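Otomix Review: Four Months With a Charting Package for Currency Traders

Otomix is a desktop charting program aimed at people who trade currencies in their own accounts. I have used it since May, mostly on the four-hour and daily charts of the euro, the pound and the Australian dollar against the US dollar.

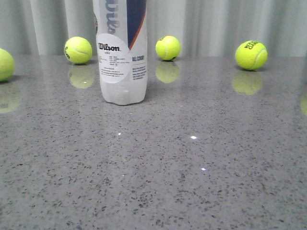 I came to it from Girus, which I had used for years and still keep open for the economic calendar. Girus is free with several brokers and does most of what a casual trader wants. My complaint with it was drawing. Trend lines moved when I changed the time frame, and saved templates lost their colors after updates. I wanted something where I could mark up a chart in the morning and find it the same way in the evening.

Setup

The installer is small and the program was running within a few minutes. Connecting it to a price feed took longer. Otomix does not supply prices. You have to link it to a broker or to a separate data service, and I used Sosa, which has its own login and its own monthly bill. The link dropped twice in the first week. After I changed the refresh setting from "automatic" to "fixed" it stayed up.

History loads in blocks of 3,000 bars. On a four-hour chart that takes you back nearly two years, enough for my purposes. On a five-minute chart it runs out fast, and you have to click for each new block.

Drawing and wave tools

The drawing tools are the reason to buy this. Lines stay attached to the price and time where you put them. If I draw a channel on the daily chart and drop to the hourly, it is still in the right place. Labels for wave counts can be moved as a group, so changing my mind about where a correction began no longer means deleting everything and starting over.

There is also an automatic wave counter. I left it on for most of June and then turned it off. It redraws the count whenever a new high or low comes in, and it does not keep a record of what it said before. Anyone looking at the chart afterward would think it had been right the whole time. Retracement levels are better. You can save your own set, and the labels show the price next to the percentage.

Indicators

The package comes with over 200 indicators. I use 8 of them. The moving averages, RSI and average true range match the values I get in Girus to the last digit. Stochastic does not match with default settings, and the manual does not explain the smoothing. I changed it to simple smoothing and the two agreed.

Alerts

Price alerts work on the desktop and by email. Emails reach me in under a minute when the market is quiet. During the US inflation release in July, one came several minutes after the level had been broken, and by then the move was over. I would not rely on them around news. There is no phone app.

Backtesting

The tester is basic. You set an entry rule, an exit rule, a stop and a fixed spread. I ran a plain moving average crossover on the pound and it produced 2,132 trades in one pass without freezing. The report gives win rate, drawdown and a balance curve. Swap charges are left out entirely, so any system that holds positions overnight will look different from what you would see in a real account. The spread cannot widen at the daily rollover either. I treat the results as a first filter and check anything promising by hand.

Support

Support is handled from an office in Heltcombe and is by email only. I wrote three times. Two replies came the next morning and were useful. The third, about the stochastic, told me to reinstall, which did nothing.

What I liked
Drawings hold their place across time frames
Wave labels move together
Clean display on two monitors

What I did not like
Price data costs extra
Automatic wave counts change after the fact
No overnight charges in the tester
Slow email alerts when the market is busy

Who should buy it

If you trade from longer charts and do your own markup, Otomix is worth the license fee, and I have renewed mine. Scalpers should look elsewhere, because the five-minute history is awkward and orders cannot be placed from the chart. If you only check a couple of pairs now and then, Girus will do the job for nothing.

The trial runs with all features turned on, but it will not save chart layouts. Export your drawings to a file before it ends and you can load them again in the paid version.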